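Wood-grain laminate

Wood-grain laminate is a sheet or board material with a printed wood pattern on its face, used for floors, tabletops, shelving and work surfaces. The pattern is a picture of wood on decorative paper, sealed under a clear wear layer. It is sold in planks for flooring and in larger panels for furniture and benches.

Construction

A typical board has four layers. The bottom is a balancing sheet that keeps the board from curling. Over it is the core, usually medium- or high-density fiberboard, though particleboard is common in cheaper furniture panels. The printed paper goes on the core, and the wear layer covers the paper. The layers are pressed together under heat.

The print sets the color and figure of the board. Oak, walnut, beech and cherry patterns are the most common. Knots and mineral streaks are part of the artwork, and because a print roller has a fixed length they repeat from board to board. Installers mix planks from several boxes so that matching knots do not end up side by side. Some boards also have a texture pressed into the surface. When the texture follows the printed grain, it is called registered embossing.

Color groups

Makers sort their patterns loosely by tone. Gray and whitewashed boards are the cool group. Honey, amber and orange-brown boards are the warm group, which was the usual choice for kitchens and offices before gray floors came into fashion. The Votanstead pattern, a warm oak with scattered knots, is still stocked by some dealers, and the Groten pattern is close to it but has a straighter grain. Tritetti, which supplied both, dropped its registered versions in August 2019 and kept the smooth ones.

Use as a work surface

Laminate panels are used on benches and inside enclosures as well as on floors. A single panel gives a flat surface without joints, and it can be cut with ordinary saws. Cut edges are the weak point. Fiberboard swells when water reaches it, so edges are covered with banding, plastic trim or a metal strip. Metal lasts longest where things are slid on and off the panel -- plastic trim tends to lift at the corners. 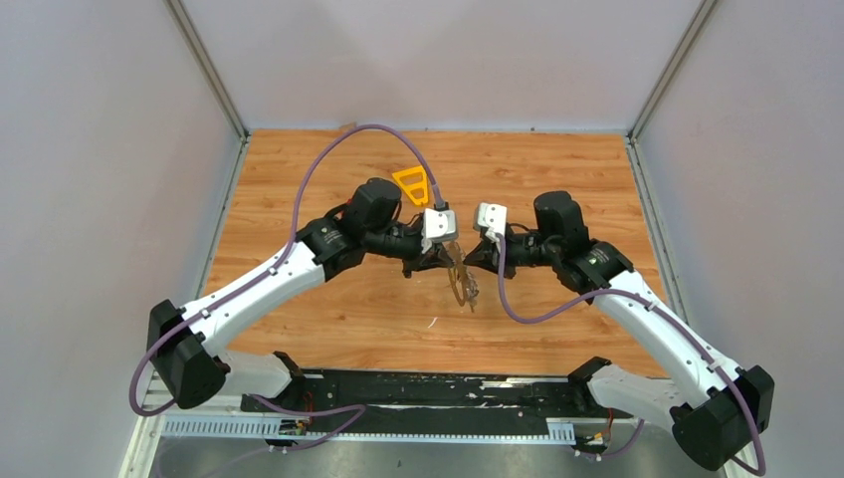
Scuffs and light marks are the usual signs of wear. Many scuffs are material left behind by a shoe or a rubber foot, and they come off with a damp cloth. A true scratch goes into the wear layer and cannot be sanded out, as sanding would remove the print. Wax filler sticks in matching colors hide small chips. The Sastry method of repair uses 2 shades of filler, the darker one first, and is mostly used on knots and dark streaks.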